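Setting up the cup stacking cell in simulation

Updated Fri 4 September by Laine Jankauskaitė

This page covers the cup stacking cell from a clean checkout to a working stack. It assumes you have the simulator installed and can open an empty room. If you can't, do the install page first and come back.

The cell is the same one the Brarnthorpe group uses for its placement tests: one white arm, one black gripper, a round wooden table and two cups. The task is to pick up the yellow-green cup and set it in the lavender one.

1. Load the room

Open the Sunano project and load the room with the star tile floor. There is also a version with a plain gray floor. It loads faster, but the camera checks in step 6 were tuned on the tile, so use the tile.

Wait until the wall texture has finished loading before you touch anything else. If you start physics early, the table can settle slightly below where it should be, and every height you set later will be off by the same amount.

2. Place the table and the arm

Load the table first and lock it. Then load the arm with its base beside the table. Run the reach check from the Peixoto menu. It moves the arm to points along the tabletop and marks any it can't get to. A few marks on the far side are fine. If you get marks near the place where the cups will go, move the base closer and run the check again.

The table model has brackets at the rim and a small hole in the top. Keep the cup start positions away from all of them. The collision mesh is rough at the brackets and a cup put down on one will wobble.

3. Fit the gripper

Attach the gripper to the wrist and set the tool offset. Measure the offset to the fingertips, with the fingers closed. If you measure with them open, the arm will come down too far and push the cup into the wood.

Open and close the fingers 20 times with nothing between them. Watch the joint readout while you do it. The closed position should come back the same every time. If it drifts, the finger stiffness is too low. Raise it one step and repeat.

4. Set the cups

Both cups use the same tapered shape, wider at the top than at the base, so one will sit in the other. Stand them upright and let them come to rest before you save their positions. Leave enough room between them for the fingers to open. Hendrik Xaba's first layout had the cups too close, and the gripper knocked the lavender one over on nearly every approach.

Cup friction matters more than cup weight. Start with the default value and change it only if the cup slides out of the fingers during the lift.

5. Teach the grasp and the place

You need 4 saved poses: above the pick, at the pick, above the place, and at the place. Jog the arm to each one by hand and save it.

At the pick, the fingers should close on the rim of the yellow-green cup. A little tilt in the lift is all right. A lot of tilt means the fingers are meeting the cup off center, so go back and shift the pick pose sideways in small steps.

For the place, line the held cup up over the lavender one and lower it slowly. Don't open the fingers until the contact reading has been steady for 2 seconds.

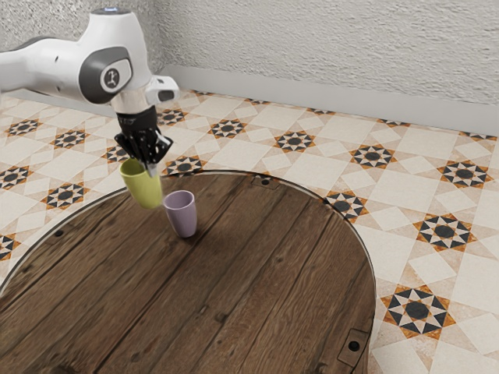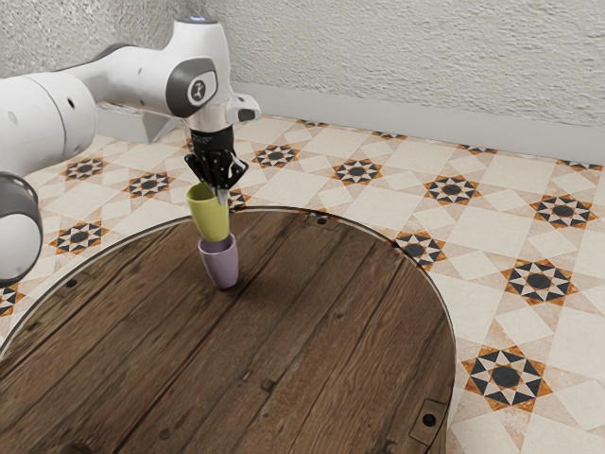 Yellow-green cup in the gripper: beside the lavender cup (first view) and in line above it (second view).

6. Check the alignment

Stop the run at the place pose and look at the cups from the side camera, then from the front camera. They should make a straight column in both. If they line up in one view and not the other, correct only the axis that is off.

Ivone Bastos keeps a sheet of correction values for the Wuston arm. Don't copy them into this cell — the wrist is a different length.

7. Run the batch

Set the batch to 2,000 runs with small random changes to the cup positions. Leave it overnight. In the morning, sort the log by failure type and replay the failures first.

Common problems

The cup drops during the lift. Check the closing force, then the cup friction.

The lavender cup slides when the other one touches it. The lowering speed is too high. Cut it in half and try again.

The stack falls when the fingers open. They are probably opening unevenly. Repeat the finger test in step 3.

The arm stops with a reach error. Someone has moved the base. Reload the saved layout.

Questions about the batch settings go to Els Vandenberghe. The plain floor version is due to be retuned in October, and step 6 will change when it is.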